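GRIPPER CHECK AFTER FAULT - HAND-HELD UNIT, TWO-FINGER
Site: Wimgate, bedding tasks
Checked by: Vilja Räsänen
Second check: Kwan-ho Lau
Reason: fingers failed to open on release, Thursday, pinched a user's thumb

1. Pivot screws tight, no play
PASS. Skemico blames a loose pivot. I put a driver on every one and none of them moved.

2. Pads seated, ribs not worn
PASS. Blue pads, both fitted in August. One has a nick that catches on fleece. Noted last time too, no reply.

3. Fingers open fully when trigger is let go
FAIL. Hung up on 2 of 90 pulls. The report from Erkora says "could not reproduce." They tried it 4 times.

4. Slots in struts clear of lint and thread
FAIL. Pink fuzz in the left finger, low down. Cleaned it and ran item 3 again. It still hung once, so I don't buy lint as the whole story.

5. Grip force under limit
NOT CHECKED. The gauge is with Zdzisław Nowicki. The old sheet has a tick here and no number.

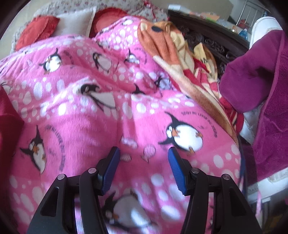

6. Thick or folded fabric released without snagging
FAIL. A flat towel is fine. Fleece bunched up in ridges is where it sticks, and the fix from Skemico was tested on the flat towel.

7. Warning label readable
PASS, for what a label is worth.

Result: out of use. Please don't put it back on the shelf because somebody got a good afternoon out of it - item 5 first, then item 3 again on fleece.

K. Lau: agree, except item 2. I would fail the nick.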